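Workshop > Notebook > Voice and pit > Rorkholm revival

15 May 2024
Vangelis Politis

Sitzprobe for the Rorkholm job, second half only. Writing up tonight before I forget, Eirini wants it in the book by the time she's back from Julholm.

Started late. Parts for the Act 2 finale were the old set, the ones before the February corrections, so the horns had the cut in and the strings did not. Stopped at the pause, went back, stopped again. In the end I read the bar numbers out and everyone pencilled it. Correct set is in the Julholm box (I think). Must check. If they aren't there then Le Goff still has them and I will have to ring.

Pitch. Oboe gave us a decent A but the hall piano is sharp against it and getting sharper through the evening. Tuner's note on the lid says it was left where the organ is. Fine for the organ recital, no use to us. Asked for it to come down before the stage rehearsals. If it can't, we use the electric for the offstage banda cue and forget the real one.

Baritone: top is much freer than in February. Still pushes the vowel wide on the E flat, "pietà" comes out as something else. Told him to think of it narrower and let the orchestra do the shouting. Better second time, worse the third, tired by then. Don't ask for it three times in a row again. Note to self. 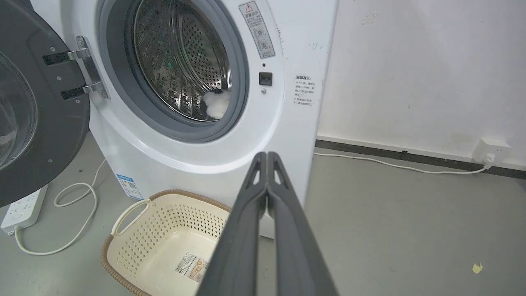 Mezzo marked all through, agreed beforehand, no problem. She wants the aria a notch quicker than we had it. Tried it. Violas can't get the repeated notes clean at her speed, so we met in the middle and I've put the new marking in my score in blue. Red is still Eirini's. Please nobody rub out the red, it is the only record of what we did at Julholm.

Chorus. 10 tenors on the list, 9 sang, fine for balance if the seconds don't drop out at the page turn. They do drop out at the page turn. Asked them to learn those four bars from memory. Basses late off the beat at the back, it's the distance, they are listening instead of watching. Moved them in a row and it helped. Would like a monitor screen stage left as well, asked, waiting.

Offstage trumpets: tried from the corridor with the door open, then half shut. Half shut is the sound I want but they can't hear a thing and come in flat. Need the relay speaker working. Cable is the one from the Rirnamau concerts and it crackles when you so much as look at it. Eirini to bring the spare.

Timings, second half without stopping would be roughly 1407 seconds for the first scene, going by my watch and taking out the stops. Recieved wisdom says it should be shorter. Will time it properly at the next run, with the scene change in.

Seats: front office says 1078 with the pit extended, so we lose the first row after all. Means the harp can go back where she was. She'll be pleased, she has been playing half behind a pillar and seeing me in slices.

To do
- ring Le Goff re parts, and ask what the hire is if we hang on to them
- piano pitch, chase
- spare cable
- tempo for the mezzo's cabaletta, ask her again when she's singing out
- libretto for the surtitles, two lines still in the wrong order in scene 2
- bowings for the cellos in the prelude, Eirini has views

Eirini, if you read this first: the stretta went well. Really well. Didn't touch it afterwards.

V.P.

Contact the music office | © Rorkholm Opera Workshop 2024 | Back to top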